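Visit report: Stililus paper and stationery works, open day in May

The Stililus works sits on the flat ground behind the freight line and makes exercise books, receipt pads and index cards. It opens to outside visitors once a year. I went in May on the morning tour, which starts at the goods entrance and lasts until lunch. My interest was in the ruling and binding lines, and the notes that follow are mostly about those.

Arrival and safety

Visitors sign in at the gatehouse and are given ear plugs and a high-visibility vest. Flat, closed shoes are required. Two people in our group were lent overshoes and had no further trouble. There were 21 of us, split into two parties; mine went through the plant in process order and the other went in reverse, so the two met once, in the corridor outside the guillotine room.

Photography is allowed in the sample room and the canteen. It is not allowed on the machine floor.

Paper store

The store is held at a steady humidity, displayed on a panel by the door. Reels are kept on end and moved by clamp truck. Each reel carries a tag with its weight, grain direction and date of receipt. Stock rests for at least 11 days before use so that moisture evens out through the reel. The guide said most of the curl complaints they used to receive came from paper that had been hurried to the line.

The works buys in all of its paper. The standard writing grade is an uncoated sheet with a fairly hard surface, sized for fountain pen. A softer and cheaper grade goes into the receipt pads. I handled offcuts of both, and the difference is clear when the sheet is flexed.

Ruling

This was the part I had come for. The older of the two ruling machines, known on the floor as the Tai, applies lines with inked discs set on a shaft. Spacing is changed by swapping brass collars between the discs. A full change from narrow feint to ledger ruling takes a good part of a shift, so orders for odd rulings are held back and run together.

The newer line prints its ruling by flexography. It is much faster and the line weight is more even, but the lines have a slight squash at the edges under a loupe, and the disc-ruled lines do not. Cash-column work stays on the Tai for that reason, along with music staves and anything in two colors. I would have liked to see a two-color job run. The machine was set up for plain ledger on the day, in a pale blue.

Ink is mixed on site from concentrates. The blue is checked against a card kept in a drawer, away from daylight, and the card is replaced yearly.

Gathering and stitching

Ruled sheets are cut, counted into sections and gathered with their covers. The stitching line uses wire from a spool, formed into staples at the head. Leg length is set for the thickness of the book. A test book is pulled from the line every 100 copies and opened flat; if the center spread lifts or the wire stands proud, the head is reset.

Receipt pads are glued along the top edge in tall stacks and separated with a knife once the adhesive has set. The knife work is done by hand. It looks easy and I suspect it is not.

Guillotine room

The three-knife trimmer takes the books in short piles and trims head, foot and fore-edge in one cycle. Blades are changed on a cut count. A dull blade leaves a faint burr on the bottom copy of the pile – we were passed one to feel – and a dragged corner on the cover. Waste is drawn off by a duct under the floor and baled outside.

Sample room and trade tables

The tour ends in the sample room, where suppliers and resellers had tables. Skorker showed lever-arch mechanisms and a replacement spring that fits older files. Prolora had desk goods for the school market: rulers, calculators, pencil cases and a desk tidy in three sizes. The smallest order for most lines was 2,000 pieces, with mixed cartons accepted. I picked up a price list for card dividers, and the prices are before freight.

Questions about key layout and battery life were handled well. The calculator with round purple buttons drew a fair amount of handling from the school buyers. 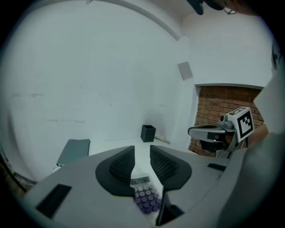

Practical notes for visitors

The morning tour is the better choice. By the afternoon the ruling section has usually finished its run and is being washed down.

Parking is on the north side. The walk from the bus stop is over a mile and has no sidewalk for the last stretch, so allow time.

The canteen serves soup, rolls and a hot dish, and takes cash or card. The factory shop sells seconds by weight. Most of the faults I found were off-center covers or light ruling on the last few leaves. I bought a bundle of ledger books, disc-ruled, and a pack of plain index cards.

Bring a loupe if you own one. The guides are happy to hand over sheets from both ruling machines on request, and the comparison is hard to make by eye in factory lighting.

Bookings are made by letter or through the form at the gatehouse, and the places for the morning tour go first.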